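Okay, I have to talk about key hooks. And junk drawers. And the wonderful feeling of knowing where your stuff is!

I spent most of last month reorganizing the entry of my apartment, a strip of floor between the front door and the kitchen that has swallowed more gloves than I want to think about. I gave myself a budget of zero dollars for the first two weeks, on the theory that I should figure out what I do when I walk in before I bought anything. Best decision of the whole project.

So I watched myself. I come in, I drop the mail on the stove (the stove!), I put my keys in whichever coat pocket is closest, and my sunglasses go on top of the fridge. Every single day. I had a lovely basket by the door for all of this and I walked right past it, because it has a lid and I am apparently not a person who lifts lids.

## Open beats closed, at least for me

Once I saw that, the fix got really fun. Anything I use daily now lives on something open: a peg, a shallow tray, a shelf at elbow height. Things I use twice a year can have all the lids they want. I moved the mail spot to the left side of the door, the hand I carry it in, and the stove has been paper-free ever since.

I also fell deep into looking at small stands with a tray at the bottom and pegs up top. I love them! Keys and a dog leash can hang while coins and lip balm sit underneath, and the whole thing takes up less room than a dinner plate.

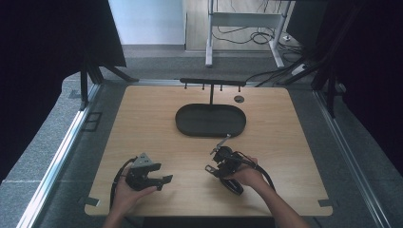
## The drawer

Then there was the drawer. I tipped it all out on the bed and found three tape measures, a Plimora catalog, takeout menus from two places that closed, and a warranty card from Adley for a fan I gave away in college. Most of it went straight to recycling, and I was grinning the whole time.

What stayed got sorted into old check boxes with the tops cut off. They fit side by side with a sliver left over for pens. I can open that drawer in front of guests now!

Next up is the linen closet, which I'm saving for October when it's cool enough to have every blanket out at once. If you have a way of folding a fitted sheet that holds up on a shelf, please send it to me. I've tried four and they all end up as a ball.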